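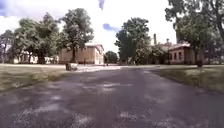
# Ganora Studio opens outdoor family portrait sessions for the fall

Ganora, a family and event photography studio, will begin booking its fall outdoor portrait sessions in September. The studio is offering 80 session slots this season. Bookings open at 9 a.m. on the first of the month through the studio's website.

Each session runs 45 minutes and covers one household of up to six people. Larger groups can book two slots back to back. The fee includes 16 edited images, delivered through an online gallery within 2 weeks. Prints and albums are ordered separately.

Ganora has worked with families in the area for nine years. Last year the studio photographed 568 clients across weddings, school events and portraits. Outdoor family work was the part that grew most, and the fall season sold out before the end of October.

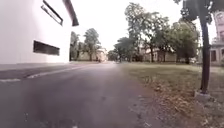
Sessions this year will be held at three outdoor locations, and families choose one when they book. The Gilani grounds have open lawn and mature trees. Skuvach Orchard has rows of apple trees and a gravel lane. The third option is for clients who asked for a plainer, more modern look. It will use simple outdoor backgrounds such as a smooth white wall with a dark roof edge above it, or a wide asphalt path running back toward low buildings and trees. Light clothing tends to get lost against a pale wall, so the studio suggests mid-tones or darker colors for that option.

Pets are welcome at Gilani and at the third location. Skuvach Orchard does not allow dogs during picking season.

Prints will be made by Nurkico, a photo lab that has handled the studio's album orders since last spring. Orders placed by the middle of November will be ready for pickup in early December.

If it rains, sessions move to the next open slot at no charge. Clients who need to cancel can do so up to 48 hours ahead for a full refund.

**Booking and media contact:** Ganora Studio front desk, weekdays 9 a.m. to 4 p.m. Sample galleries are available to press on request.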